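Tirnow Wedge Fingers for Parallel Grippers (pair)

Sold by Jurik Automation Supply
Item: Tirnow Wedge, long, black
Ships in 2 working days from our Corkau warehouse
Sold as a matched pair, with mounting screws

Overview

We have carried gripper fingers for a good while now, and the question we hear most often is some version of "what do I buy if I don't know yet what I'll be picking up?" The Tirnow Wedge is usually where we start people off. It is a plain tapered finger, broad at the mount and narrow at the tip, and it does a decent job on a surprisingly wide range of ordinary things: dishes, boxes, folded cloth, tool handles, the odd book. It won't beat a purpose-made finger at any one of those, and if you have just one part to handle all day long you should probably look at our made-to-order page instead. But for a bench where the task changes from week to week, we are very fond of it.

The narrow tip is the part people come back to tell us about. It slides into gaps that a square pad can't get into, such as the space between two dishes standing in a rack, and once it is in there the wider section behind it gives you something solid to squeeze with.

How we tried it

We put the wedge up against two other fingers we sell, the Domínguez Soft Pad and the Domínguez Hook, on a two-arm bench with a camera mounted above each gripper. We wanted a job that was a bit awkward and that anybody could picture, so we settled on plates and a wire dish rack. Each finger got 17 tries at taking a plate by the rim, carrying it clear of the table and setting it down again. We kept the arm speed and the controller settings the same for all three, and the same person ran the arms the whole afternoon.

The wedge came out ahead, with the Soft Pad fairly close behind it. The pad holds beautifully once it has hold of something, and we would still choose it for glassware, but it is thick, and in a full rack it tends to nudge the neighboring plate on the way in. The Hook was never really meant for dishes and we were perhaps a little unfair to it. It shines on bag handles and drawer pulls, so please don't write it off on our account!

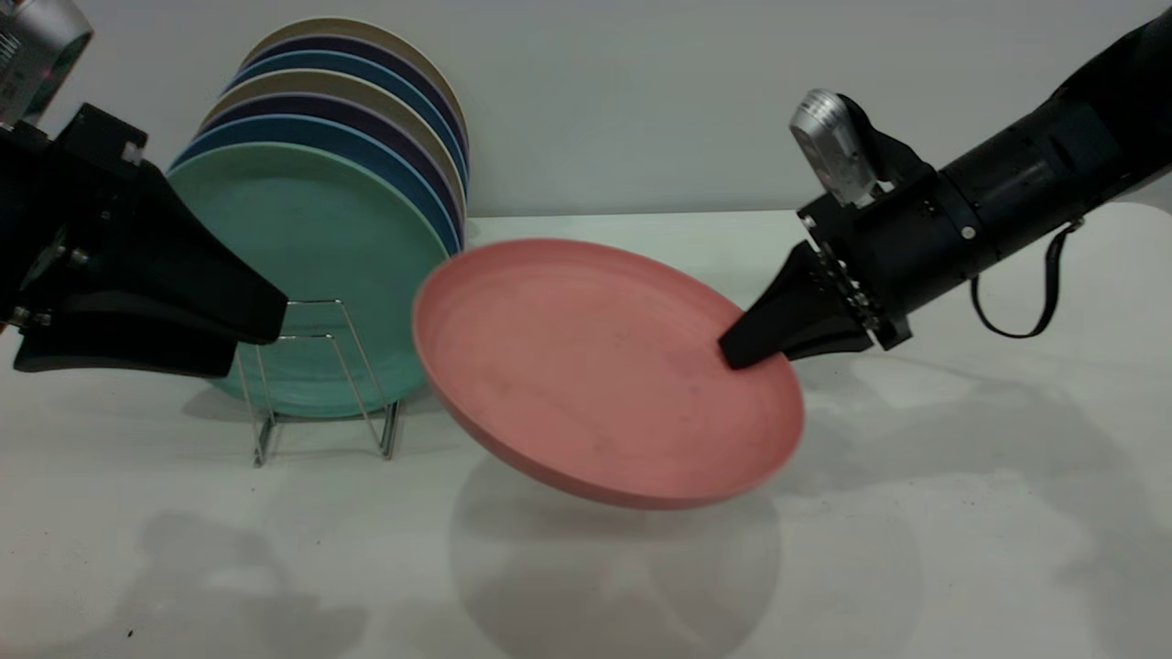
What to watch for

Holding a shallow plate by one side of its rim means the far side is free to tip. With the wedge you'll find that the angle of the wrist matters more than the squeezing force, and most new users squeeze too hard at first. Start low and bring the force up a little at a time until the plate stops turning in the grip. If you are driving the arms by hand, give yourself a slow lift for the first inch or so and then carry on at your normal pace.

Smooth, shiny glazes are harder than matte ones. We offer a stick-on grip film for the inside face of the finger, and it helps a good deal with glossy dishes, though it does need changing now and then. Wipe the finger with a damp cloth before you put on a new piece and let it dry completely.

Camera placement

If you use a wrist camera, check your view before you tighten everything down. The wedge is longer than most stock fingers, so a camera that was aimed at the old fingertips will now be looking at the middle of the new ones. Tilting it slightly outward normally sorts this out. Leave enough slack in the cable for the wrist to turn fully both ways, and run the arm through its whole reach once, slowly, before you start real work.

Fitting

Switch off the arm and take off the old fingers.
Clean the mounting faces.
Set both wedges in place with the screws finger tight.
Close the gripper gently so that the tips meet.
Tighten the screws a little at a time, going back and forth between the two sides.
Reset the open and closed positions in your controller.

Please don't skip that last step. Almost every return we get on these fingers turns out to be a perfectly good pair running on the old settings.

Care and spares

We suggest looking over the tips and screws every 1000 cycles. Light scuffing on the tip is normal and does no harm, but a chipped tip should be replaced, and we recommend replacing both fingers together so they stay matched. Spare screws and grip film are listed under Accessories.

Returns

Unused pairs can come back to us within 17 days in their original packaging. If you aren't sure whether the wedge will fit your gripper, send us a photo of the mounting face along with the model name, and we'll check it against our drawings before you order.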